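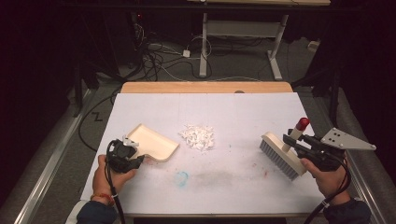
Dustpan, brush and shredded paper on the white tabletop.

Thursday, November 8, 2018
Plaltside workshop, paper bench

Pulp batch 13. Furnish is shredded office waste, white only, soaked overnight. Dry weight 1380 g. Beater filled to the line, roll raised, stock added by the handful. Lowered the roll after the third circulation. Ran until a pinch in a jar of water showed no clumps. The last two batches were stopped too early and had visible type specks on the felt side.

Sizing: Vumari dispersion, same bottle as in September. Shaken, no skin on top. Added 200 ml to the vat at the end, roll up, and let it circulate before draining. Label asks for neutral stock. Strip read slightly acid, so chalk went in first and the strip was repeated.

Formed sheets on the large mold. First three rejected -- thin at the deckle corner, mold entering the vat too flat. Steeper entry fixed it. Couching fine once the felts were wetter. The Casado felts still shed along the cut edge and leave fibers in the sheet. Keep them for the bottom of the post only.
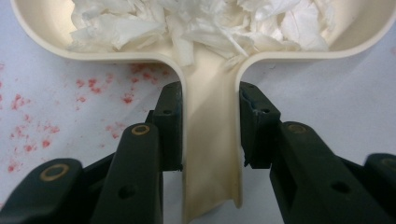 Pressing: two cycles, second one held over lunch. Pressure dropped slightly during the hold. Pulel press has done this since the seal was changed; logged under 1502 in the maintenance book, still open. Sheets came off the felts without tearing, so the loss matters less than I thought, but caliper may suffer. Will measure after drying.

Drying: half on the boards, half in the stack dryer between blotters. Blotters to be changed tonight and again in the morning. Board-dried sheets usually cockle less at the edges but pick up grain.

To do:
Water drop test on one sheet from each drying method.
Caliper at four corners and center.
Rinse beater tub, check under the bedplate for trapped fiber.
Order test strips -- the open tube is nearly finished.

Leftover pulp drained and bagged in the cold room. Use it within the week or it will smell.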